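December, 4:40 pm
Dye bench, indigo vat no. 2

Vat still sulking. Surface went coppery overnight, which gave me about an hour of optimism, and then the first test strip came out the color of dishwater and stayed that way. pH fine. Temperature fine. Lev Levchenko looked in, said "more reducer," and left, as he has done for every vat problem since I met him. Added more reducer. Will not be telling him if it works.

Strips so far, Stubbs cotton, all scoured the same afternoon:
A, one dip, five min: gray with ambitions
B, three dips, five min each, full airing between: decent sky blue, blotchy at the clip
C, three dips, no patience between: greenish, rubbed off on my thumb, then on the door handle, then on the kettle

Conclusion from C is that I should wait the full fifteen minutes, as written on the wall in my own handwriting.

Weighed out for the Lelby order. Dry goods total 3,567 g, of which 1,612 g is the heavy twill that drinks dye and gives nothing back. The rest is gauze and should behave. I had 784 g down for the gauze in the last entry, and that was one bag of it. Please ignore the last entry. I have put a line through it.

Rinse water: the Skukanent filter is supposed to be good for a season. Ours is orange. Natsumi Takagi says iron, and that iron is also why the madder samples came out looking like old liver in the fall. I had blamed the madder, in writing, to the supplier. Drafting an apology.

Her other suggestion is a vinegar step before the last rinse, then drying in shade. I have been drying by the south window for years on the grounds that it is where the hooks are.
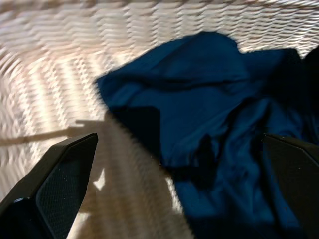
Tried the vinegar on half of B. Less crocking on the white rag, possibly a shade brighter, although I knew which half was which and wanted it to work. Natsumi to judge the pair blind tomorrow morning. She has asked that I not stand behind her breathing while she does it.

Prirkero invoice arrived, 281 for the thickener. We don't use thickener. We have not printed anything since the business with the stencils. Query it.

To do:
Second reducer check at 6, then lid on
Re-scour the twill, longer, hotter
New strip for C, with waiting
Lightfast cards: find them
Wash the kettle

6:10 pm. Vat is yellow-green under the scum and smells right, meaning awful. Lev was correct. Lid on, going home.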